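푸부바리 마을 합창단 정기모임 회의록

일시: 2006년 2월 4일, 오전 연습 마치고 바로
장소: 회관 2층 연습실
진행: 단장 한명옥
기록: 총무 서지은
참석: 소프라노, 알토, 테너 대부분. 베이스는 감기가 돌아서 자리가 많이 비었습니다. 다들 얼른 나으시길 바랍니다. 라트리스 베게이(Latrice Begay) 선생님은 반주 연습을 마치고 끝까지 함께해 주셨습니다.

1. 여는 말씀

단장님께서 추운 날씨에도 나와 주신 단원들께 고맙다는 인사를 하셨습니다. 지난 성탄 음악회 녹음을 집에서 몇 번이나 다시 들으셨다는데, 둘째 곡 후렴에서 알토가 받쳐 주는 대목이 들을수록 좋더라고 하셔서 알토 쪽에서 박수가 나왔습니다. 다만 마지막 곡은 다들 마음이 급했는지 점점 빨라져서 끝날 때는 처음과 다른 노래 같았다고도 하셨고, 여기에는 모두 웃으면서 고개를 끄덕였습니다.

지난 회의록은 한 군데를 고치고 그대로 받아들였습니다. 악보 정리를 맡은 분이 테너 윤 선생님으로 적혀 있었는데 알토 윤 선생님이 맞습니다. 제가 잘못 적었습니다. 두 분께 죄송합니다.

2. 가을 음악회

9월에 여는 가을 음악회 이야기가 오늘 제일 길었습니다. 먼저 날짜는 추석 연휴를 피해 잡자는 데 이견이 없었고, 정확한 날은 회관 대관표가 나오면 단장님이 정해서 알려 주시기로 했습니다.

곡목은 말이 많았습니다. 민요를 좀 더 넣자는 분들이 계셨고, 작년에도 민요가 절반이었으니 이번에는 가곡과 외국 곡을 늘려 보자는 분들도 계셨습니다. 소프라노 정 선생님은 우리 동네 어르신들이 따라 부르실 수 있는 노래가 한두 곡은 꼭 있어야 한다고 여러 번 말씀하셨는데, 작년에 객석에서 같이 불러 주시던 모습을 기억하는 분이 많아서 다들 그 말씀에 마음이 기울었습니다. 베게이 선생님은 반주가 어려운 곡은 괜찮으니 걱정 말고 고르라고 하시면서, 그 대신 악보는 일찍 달라고 부탁하셨습니다. 그래서 모두 12곡으로 하고, 민요와 가곡을 섞되 마지막 곡은 객석과 함께 부를 수 있는 노래로 하자고 정했습니다. 후보곡은 파트별로 모아서 다음 모임에 가져옵니다.

무대 의상은 작년 것을 그대로 입습니다. 새로 들어오신 분들 치수는 소프라노 파트장님이 따로 여쭤보실 겁니다. 스카프 색을 바꾸자는 의견은 재미있었지만 비용이 드는 일이라 봄에 다시 이야기하기로 했습니다.
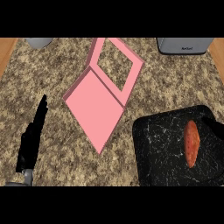 음악회 표는 올해도 무료로 나누어 드리나요?
네 해째 무료로 해 왔고 올해도 그대로 갑니다. 다만 자리가 모자랐던 일이 있으니 초대권을 500장만 찍고, 단원 가족 몫을 먼저 나눈 다음 나머지를 회관 안내대에 두기로 했습니다.

이 질문은 새로 오신 테너 단원께서 하셨는데, 덕분에 초대권 이야기를 빠뜨리지 않고 할 수 있었습니다. 인쇄는 작년에 프로그램을 맡겼던 토보 인쇄소에 다시 부탁드립니다. 글자가 조금 작았다는 말씀이 있었으니 이번에는 키워 달라고 하겠습니다. 특히 가사를 싣는 면은 객석 조명이 어두운 것을 생각해서 넉넉하게 잡아야 합니다.

3. 회비와 살림

총무가 보고드렸습니다. 작년 살림을 마감하고 넘어온 돈이 851,000원입니다. 큰돈은 아니지만 악보 사고 간식 사는 데는 모자라지 않습니다. 회비는 올리지 않습니다. 아직 1월 회비를 못 내신 분들은 편하실 때 제게 주시면 되고, 형편이 어려우신 분은 조용히 말씀만 해 주세요. 회비 때문에 노래를 쉬는 분이 계시면 저희가 더 섭섭합니다.

피아노 조율은 3월 첫째 주에 합니다. 가운데 도 바로 위 건반이 눌리고 나서 늦게 올라온다고 베게이 선생님께서 전부터 말씀하셨던 것도 그때 같이 봅니다. 조율하는 날은 연습실을 못 쓰니 아래층 작은 방에서 파트 연습만 합니다.

보면대는 3개가 다리가 헐거워져서 고쳐야 하는데, 베이스 조 선생님께서 댁에 공구가 있다며 가져가서 손봐 주시기로 하셨습니다. 고맙습니다.

4. 연습 시간

토요일 오전 연습을 30분 늦추자는 제안이 있었습니다. 아이들을 데려다주고 오시는 분들이 늘 헐레벌떡 들어오셔서 발성 연습을 놓치시는 일이 잦았습니다. 반대로 오후에 가게를 여시는 분들은 늦게 끝나면 곤란하다고 하셨습니다. 한참 이야기하다가, 시작은 지금대로 두고 발성을 조금 늦게 시작해 보기로 했습니다. 먼저 오신 분들은 그동안 지난주 곡을 가볍게 맞춰 보시면 됩니다. 한 달 해 보고 다시 의논합니다.

결석하실 때는 파트장님께 미리 문자 한 통만 부탁드립니다. 화음을 나눌 때 인원을 알면 훨씬 수월합니다.
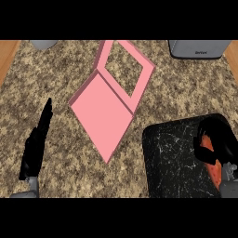
5. 봄 소풍과 방문 공연

크루거 요양원에서 올봄에도 와 달라고 연락을 주셨습니다. 작년에 갔을 때 앞줄에 앉으셨던 할머님께서 아직도 우리 이야기를 하신다는 말씀을 전해 듣고 다들 꼭 가자고 하셨습니다. 날짜는 평일 오후가 될 것 같아서 갈 수 있는 분들만 작은 합창으로 꾸리고, 곡은 이미 외우고 있는 것들로 합니다. 반주기는 단장님 차로 옮깁니다.

소풍은 꽃 필 무렵에 박베르크 언덕으로 가자는 의견이 제일 많았습니다. 도시락은 각자 싸 오고 과일은 회비로 삽니다. 알토 쪽에서 돗자리를 챙기시겠다고 하셨고, 비가 오면 그냥 연습실에서 펴 놓고 먹자고 해서 그것도 나쁘지 않겠다는 말이 나왔습니다.

6. 그 밖에

연습실에 두고 가신 회색 장갑 한 켤레와 보온병을 총무가 맡고 있습니다. 주인께서는 찾아가 주세요.

악보에 볼펜으로 표시하시는 분들이 계시는데, 돌려 쓰는 악보에는 꼭 연필을 써 주세요.

다음 모임은 3월 첫 연습 뒤에 합니다. 파트장님들은 후보곡 목록을 잊지 마시고 가져와 주세요.

기록 서지은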